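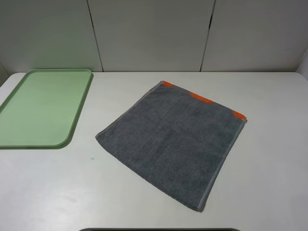

Green tray, grey towel folded flat. Bench at Cenlow, 1/11/19.

Spent the afternoon reading the new good practice guide for robots that handle cloth. It's 157 pages long. A thread, mostly grumbling.

First off, who is it for? The intro says "all users of automated handling equipment". So that's a hotel laundry, a car plant and us, all held to the same checklist. Good luck everyone.

Section 2 wants the work surface "clear, clean and free of marks" before each run. Our table is white and it has smudges and scuffs on it. Every used table has smudges and scuffs on it. Do I fail the check every morning or do I tick the box and lie?

My guess is most places will tick the box. I've seen the sheets from the Wurnutus site and every single line is ticked, in the same pen, all the way down. Lovely handwriting though.

Then there's the bit on "standard starting state". A towel must be "folded square and placed parallel to the table edge". Why? Ours is sitting at an angle and it's still a towel. If your robot only copes when things are lined up for it, I'd like to know that before I buy it.

Also "the item shall be of uniform colour". Look at the top edge of that grey one, there's orange showing in three spots. Real linen has stripes and hems and labels. A rule that takes the awkward stuff out of the test makes for a nice score and a useless test.

Someone at Pacheco told me the uniform colour line was put in so that results from different sites could be compared. Fine, I can see that. Then call it a comparison test and don't sell it to people as good practice.

Credit where due: the page on trays is decent. Fix the tray's position, write it down, take a picture at the start of each shift, don't nudge it halfway through. Four lines, plain words, I'd pin that up tomorrow.

The safety chapter though. Two pages! Out of 157! The chapter on logos and how to word your certificate is longer. I went back and checked in case I'd skipped something.

And not a word on bits. There's a little blue-green speck on our table between the tray and the towel. Is that a fail? Do I stop the run? Do I log it? The guide says "debris" once and never says how big debris is.

Stultitz are already putting "follows the guide" on their leaflets. Follows which part? You can't follow all of it, section 2 and section 4 disagree about who signs the sheet.

Comments close at the end of November. I've sent mine in. If you run one of these benches, send yours too, and please ask them about the speck.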